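Re: [gripper-users] jaws not closing fully, unit 7-2?
From: Wumpini Issahaku
To: gripper-users list

Kwesi Annan wrote:
> We had another one in January. Jaws stop short of closed on
> the handheld unit, and the log says they closed. I've put it
> down to a worn pivot and tightened both of the big screws.
> It ran clean for 30 grabs after that, so I think we can call
> it fixed and tell the Midville people to do the same. Light
> was green the whole time, so the electronics are fine.

Kwesi, I don't buy it, or not yet.

Thirty grabs is a coffee break. The run where I first caught this at Bomton went 58 before the width reading drifted, and then it was wrong on every grab until I power cycled. If I had stopped at 30 I would have written your message.

I'm also not sure what the green light is supposed to prove. As far as I can tell from the Eltutska notes it means the module has power and is recording. It says nothing about whether the number it records matches where the jaws are. We have been treating it like a health check and I'd like someone to show me where that is written down.

My own setup is dull. Cardboard box on the floor, ordinary household stuff in it, same items each time, reach in and take one out.

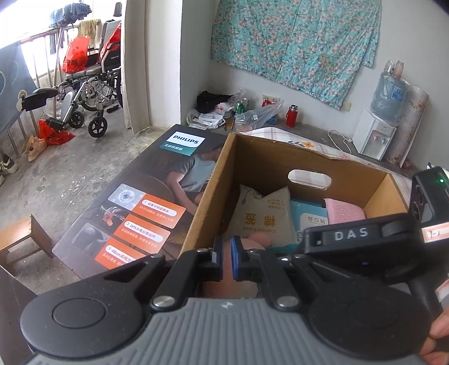 Jaws over the box, cotton swabs on the left, light blue box next to them. Indicator green.

Looking at a still like that, I can't tell a good unit from a bad one. There's a gap between the blue pads, fine, but is it the gap in the log? You need a feeler gauge or a block of known width to say, and I haven't seen a gauge reading from anybody in this thread, me included until last night.

So I did it last night. Block between the pads, close, write down the reading, open, repeat, up to 200 cycles on each unit. Two of my three held steady. The third started reading narrow well before the end, with the block still in there, which means the log claimed the jaws had gone through it. Pivot screws on that one were tight before and after. I checked them with the same driver.

That makes me think of the sensor or its zero point before the linkage. I could be wrong. Hoàng supplied the pads on all three, so I can't rule the pads out by swapping among my own units, and if someone has a different set I'd like to hear from them.

Two requests before anyone tells Midville anything:

Please don't keep tightening the big screws. Overdo it and the arms bind, and then we have a second fault on top of the first and no way to separate them.

And Kwesi, could you rerun yours with a block and post the raw readings, including the ones from before you touched the screws if you kept them? "Ran clean" could mean the log looked clean, and the log is the thing I don't trust.

Everything recorded on the bad unit I've pulled out of the shared folder for now. It may all be usable. I would still sooner lose a week of grabs than train on widths that were never real.

Wumpini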